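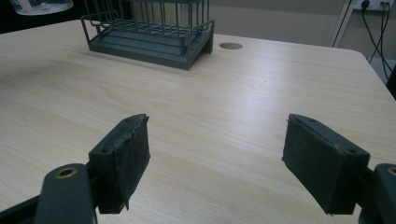

Handgreifer Lorkano, Greiffinger mit Auflagepolstern, an einem Tisch mit Drahtgestell.

Lorkano – Handgreifer zur Aufzeichnung von Greifbewegungen
Hersteller: Wovuder, Werk Bornton

Produktbeschreibung

Der Lorkano ist ein handgeführter Parallelgreifer für Einrichtungen, die Bewegungsdaten für Haushalts- und Montageaufgaben erheben. Die bedienende Person führt das Werkzeug unmittelbar am Gegenstand. Die aufgezeichneten Bewegungen dienen anschließend dem Training stationärer Roboterarme mit baugleichen Greiffingern. Das Gerät wird einzeln oder als Paar für beidhändige Tätigkeiten geliefert.

Die Polster der Greiffinger sind Verschleißteile. Ausgefranste Kanten beeinträchtigen die Funktion zunächst nicht; bei glatten oder schmalen Gegenständen empfiehlt der Hersteller jedoch den rechtzeitigen Austausch. Je zwei Ersatzpolster liegen der Lieferung bei.

Einsatzbereich und Grenzen

Interessenten fragen regelmäßig, ob Maschinen Tätigkeiten wie das Einräumen eines Geschirrkorbs oder das Bestücken einer Ablage bereits selbstständig übernehmen können. Nach heutigem Stand ist dies nur eingeschränkt zu bejahen. Einzelne Handgriffe mit bekannten Gegenständen an festem Ort gelingen in der Regel. Schwierigkeiten bereiten durchsichtige Behälter, dünne Drahtstäbe und Gegenstände, die während des Greifens nachgeben oder verrutschen. 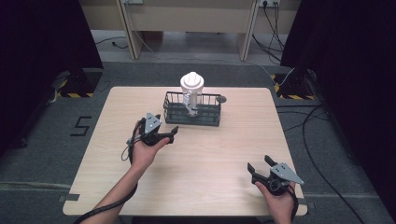 Beidhändige Abläufe stellen höhere Anforderungen. Ein Korb muss gehalten oder ausgerichtet werden, während die zweite Hand den Gegenstand führt, und beide Bewegungen sind zeitlich aufeinander abzustimmen. Ein Mensch korrigiert dabei laufend, ohne es zu bemerken. Ein trainierter Roboterarm wiederholt dagegen häufig einen Griff, der bereits misslungen ist. Für den unbeaufsichtigten Betrieb in Küche oder Werkstatt wird der Lorkano daher nicht angeboten.

Lieferumfang (Paar)

2 Handgreifer mit Anschlusskabel
Ersatzpolster
Betriebsanleitung in deutscher Sprache

Die Lieferzeit beträgt bis zu 14 Werktage. Schulungen vor Ort vermittelt unser Vertriebspartner Zúñiga auf Anfrage, der nächste Termin ist für Februar vorgesehen.

Kommentare

Maximiliano Quiroga
Wir verwenden das Paar in der Lehrwerkstatt. Mechanisch solide, die Polster nutzen sich allerdings schneller ab als erhofft. Sind sie auch einzeln erhältlich?

Kundendienst Wovuder
Sehr geehrter Herr Quiroga, Ersatzpolster können paarweise über das Bestellformular bezogen werden.

Ulises Acuña
Ich begrüße die zurückhaltende Darstellung der Grenzen. Unser Arm legt Becher zuverlässig ab, solange der Korb genau an seinem Platz steht. Ist er leicht verdreht, greift jemand von uns ein.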